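3.2 Cell setup and upkeep

The cell is one arm on a fixed pedestal, one table, one wrist camera. We call it Ackah in the logs and keep the name here. A second cell (Plumo) was built later from the same parts list and isn't covered in this section.

Gripper. Two fingers, printed in yellow at Hellalis, swapped as a pair, never one at a time. We tried swapping singles early on and the closing point drifted off center, which cost us most of a week before anyone looked at the hardware. Fingers are checked at the start of each shift: wipe down, close on the gauge block, open, look for cracks at the base. A pair comes off after 2,000 closes or at the first crack. In the May run we went through 5 pairs. Bolts get thread lock, the weak kind. The strong kind stripped two inserts.

Camera. Mounted at the wrist, looking down past the fingers. Both tips have to show in the lower corners of the view when the gripper is fully open. If only one shows, the bracket has slipped, and the hand-eye calibration is redone before any trials are logged. Bracket screws back out slowly under vibration so we put a paint mark accross the head and the bracket. Broken mark, stop, recalibrate. Takes one person under an hour.

Table. Speckled top, left as it came. The flecks help the calibration check, plenty of texture to match against. They hurt the depth estimate a little near the far side where the texture goes soft. We did not correct for this. Table is leveled with shims and the shims are glued.

Lighting. Overhead only. The arm and camera throw shadows on the table and on the object, and these move with the arm. Plain covers are the worst case. Segmentation in Zodgate would sometimes split a book at the shadow line and plan a grasp on half of it. Fixed by running the mask at two exposures and keeping the overlap. Not elegent, but the split masks mostly went away.

Books. Hardcovers, laid flat, closed. Approach is with the fingers open wide, and the arm pauses over the table for a pose check before it goes down.
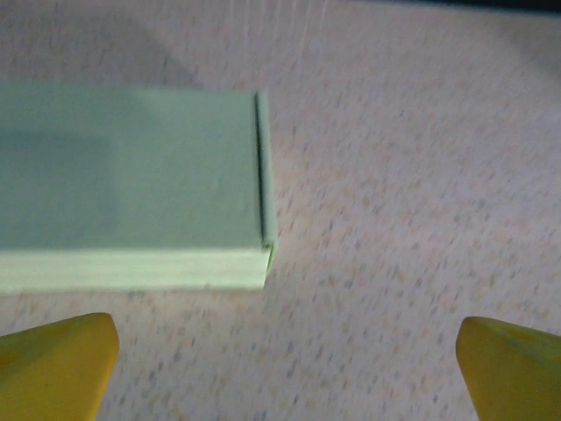

Figure 4. Wrist camera view, gripper open, with a closed hardcover lying flat at left. Note shadows on the cover.

Logging. 977 attempts recorded on this cell, of which 262 were thrown out for a slipped bracket (paint mark found broken at end of shift, so everything back to the last good check goes). Harsh, but we had no way to tell which ones were bad. The mark is now checked every hour. Discarded attempts are kept in a separate folder and are not used in the results in Section 4.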